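Getting about in Rustodberg without a car

Quick one this month as I'm typing it on the ferry with the battery at nothing much. Four nights in Rustodberg, no hire car, and didn't miss it. Notes below for anyone thinking of going before December, when the boats thin out.

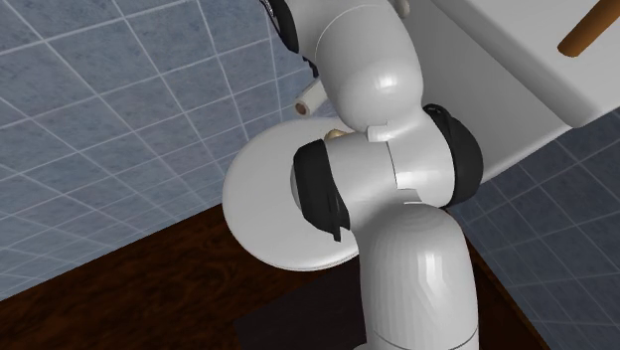
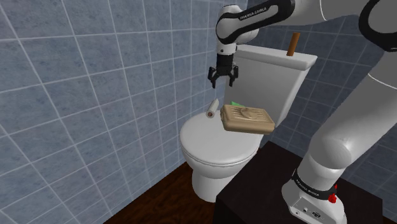

First thing – get the tram card. Kiosk by the harbour steps, opens at 7am, cash or card. 1000 for the three day one, 1175 if you want the Akach ferry thrown in. Get the one with the ferry. The single crossing is 400 each way so you're up before you've even come back. Took me a day to work that out, so I paid twice. Annoying.

Trams are fine. Line 2 does the harbour, the old market and the bottom of the castle hill. Line 5 goes out to the beach but stops early evening, and the walk back is long and mostly uphill. Ask me how I know. Validate the card every time you get on, even if you've only hopped off for a coffee. Inspectors were on twice and they don't do warnings.

Akach itself – go in the morning. Small island, one road, a chapel, a good swimming spot past the boatyard if you don't mind rocks. Take shoes you can get wet. There's a shop but it shuts for lunch and lunch is a generous idea over there. The 4pm boat back is packed, the one after is half empty and gets the better light.

Food. Aksoy, behind the market, no sign to speak of, green door. Lentil soup, bread, grilled peppers, tea that keeps on coming. Went back the next night and had the same agian. Don't bother with the places on the front, same menu all the way along and you pay for the view.

Luggage – lockers at the tram terminus are another 1000 for the day which is silly. The ferry office will hold a bag if you've a ticket, just ask at the side window.

Bring small change for the public loos, and a jumper for the boat. Wind gets right through you.

Next month should be the sleeper train, if they ever confirm the bookng.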